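4.3 What the planner gets to know

I'll admit that our first planner was a mess. We fed it a full mesh of the computer case, every bracket and ridge included, and then sat there watching it think. It was slow, and worse, it was confidently wrong whenever a cable had moved since the last scan (cables move all the time!). So we threw the mesh out and went with something much dumber, and I like it a lot better.

In the current version, which we call Flirkport, the case is a handful of boxes: the walls, the drive cage, the power supply, the board. Those stay put for the whole episode. Everything soft goes into a second layer, a coarse height map that gets rebuilt from the depth image before each approach. The planner may brush the soft layer at a cost, but it may never enter the hard one. That one change let us stop tuning collision margins by hand, a job I had come to hate.

Each part in the holder gets a grasp frame, taught once, and a goal frame on the board or in the cage. For the CPU the goal is the socket, and the last stretch is handed to a compliant controller running at 500 Hz. The planner's work ends 40 mm above the socket. We tried handing over lower, but then the fingers had to squeeze past the memory slots while still under position control, and I was never comfortable with that.

We allow 200 ms per query and 3 retries. If all of them fail, the arm backs straight up along the tool axis and asks for a new depth image. Backing up sounds like giving in, and I suppose it is, but it leaves the state estimate in good shape and the code for it fits on one screen. An earlier branch, Budelen, tried to wiggle its way out sideways instead. We kept the logs and dropped the branch.

Figure 6 shows the workspace these frames refer to, with the gripper over the open case and the parts holder on the left.
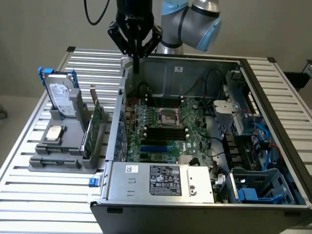 Figure 6. Workspace with the open tower, the two-finger gripper, and the holder carrying the hard drive, expansion card, and CPU.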